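Speaker notes: what I wish I'd known before our first hospital pilot
Founders' lunch, medical device track, June

(Don't start until people have food. Mic check, water, clicker.)

Hi everybody, thanks for having me. I'm going to talk about selling a small medical device to a hospital when you've never sold anything to a hospital. I've done it twice now, once badly. 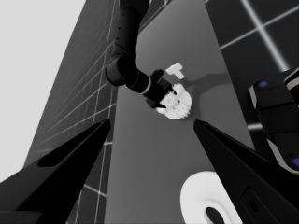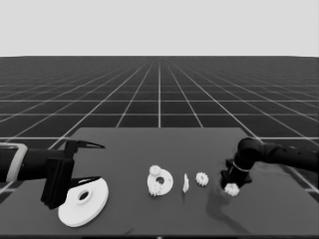
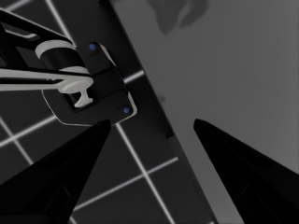
Okay, so the company. We're called Stostance, we make a clip-on sensor that tells a nurse when a patient who shouldn't be getting up alone is getting up alone. It goes on the waistband. The first version was called Rullel and I still love that name, even though every person over the phone heard "roller." We had to spell it on every single call. If you're picking a product name this week, call your mom and say it to her with the dishwasher running!

(Pause. Usually a laugh. If not, keep moving.)

So the first pilot was at a place called Manzano, a rehab hospital, 83 beds, and I want to tell you how we got in because people always ask. We got in through a physical therapist. I'd been emailing the head of innovation for months, very polished emails, charts and everything, and he was polite and never once said yes. Then I gave a ten-minute demo at an evening class for therapists and one of them, Ezequiel Pastor, walked up with a plate of cookies and asked if it would survive a laundry cycle. I said sure. It would not have survived a laundry cycle. But that question got us our first real meeting, and it also got us a better seal on the battery door, so please, answer the weird questions and then go home and test them.

(Slide: timeline. Don't read it out loud, they can read.)

What I thought would happen: we sign, we train the staff, we collect data for six weeks, they buy. I had that in a spreadsheet with colors.

What happened is we signed and then spent four months in security review. The questionnaire had 65 questions. I remember one asked for our policy on retiring old servers and we were three people sharing a printer. I wrote something that night and it was bad, and the reviewer sent it back with a very kind note. My advice is get a blank questionnaire early. Ask any hospital contact you have, even one who'll never buy from you. Most of them look alike, and you can fill in the boring parts before anybody is waiting on you.

Money. Somebody here is going to do a free pilot, I know it, I did it too. Our free pilot got treated like a free sample. The charge nurses were lovely about it but there wasn't a line in anyone's budget with our name on it, so when a shift got busy the sensors went in a drawer. For the second one, at Grusach, we charged a small fee. Tiny. It didn't cover my gas. But a person had to sign for it, and that person called me when the numbers looked off. I can't tell you what a difference that phone call made.

(Ask the room: who's done a free pilot? Wait for hands. Really wait.)

Now training, and I'm going to embarrass myself. I made a 40-minute training deck. Forty! I had a slide about the history of our building, which went up in 1916 and used to be a hat factory, and I was very proud of the hat factory. The night shift manager stopped me right there and said they had nine minutes. So I put the deck away and we clipped one on her, she stood up, the pager went off, she sat down, we did it again. That was the training. It's still the training. I have a laminated card now with four steps on it and the fourth one is my cell number.

Night shift, by the way. Go on nights. Bring food that isn't donuts, they have so many donuts. I did up to 19 night shifts depending on whether you count the ones where I fell asleep in the family lounge. Everything I know about alarms I learned between two and four in the morning. During the day there are people in the hallway, and a beep gets noticed. At night one nurse is down at the far end with her hands full, and our beep sounded exactly like the IV pump beep. Exactly! We'd picked it from a sound library because it was "clear." So we changed the tone, and then changed it again after a patient said it sounded like her son's video game.

(If short on time skip to contracts.)

Data stuff, quickly. Decide with the hospital what you're measuring before the first clip goes on, and get it in an email. We measured falls. Falls are what everyone cares about, but in a unit that size over six weeks you may not have enough of them to say anything at all. We ended up with a chart I couldn't defend. At Grusach we looked at how long it took someone to reach the room after an alert, and there you've got plenty to look at every day. I'm not a statistician. I found one, I paid her in real money, and I should have called her before Manzano and not after.

Contracts. Two things. Put an end date on the pilot, and put down what happens to the devices on that date. We still have a box of Rullels somewhere in a closet at Manzano, and I've asked for them, and I've been told which closet, and it wasn't that closet.

The other thing is ask who signs. Ask it in the first meeting, you can be friendly about it: "If this goes great, whose desk does it land on?" I was scared to ask, I thought it was pushy. The person I'd been meeting with for half a year couldn't approve anything bigger than a coffee order and she'd have told me so in a second, she's very direct, we're still in touch.

(Slide: the laminated card. Hold up the real one, it's in the left jacket pocket.)

I brought a stack of these, take one, copy the layout, change the phone number please.

Questions. If nobody goes first, call on the table by the door. Likely ones: did we need clearance before the pilot (get your own regulatory person, tell them about the two calls we made), how we priced it, are we hiring (one firmware job, part time to start). Leave five minutes at the end for the raffle thing, they asked twice.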